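Print this page | E-mail this to a friend
Last updated: March

Book review: Cardoso and the Harbor Vote, by Gladys Flores. Dutent Press, 32 chapters.

Any political history with this many chapters had better have something to say, and for the first six I wasn't sure this one did. Flores wants us to believe that the Cardoso council race was settled by a quiet seat-sharing deal between two parties that attacked each other in public. Maybe so. Her proof is four letters and an interview with a retired clerk, and she leans on them hard.

The middle part is better. The ward maps are clear, and the pages on how candidates got picked — mostly in back offices, mostly by the same few men — are worth the price of a used copy. 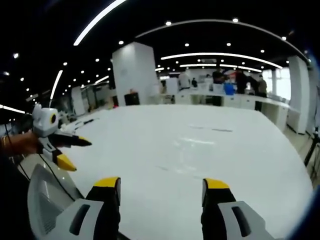
Does she prove there was a deal? She proves that people talked about one, and the signed agreement she promises in the introduction never turns up.

The index is poor. Leltix, the printing firm that made leaflets for both sides, comes up in more than 16 places by my reading and gets a single entry. The Nuseo edition is said to fix this, but I compared the two and found the same index with a new cover.

Borrow it if you follow local elections. I would wait before quoting it.

Print this page | E-mail this to a friend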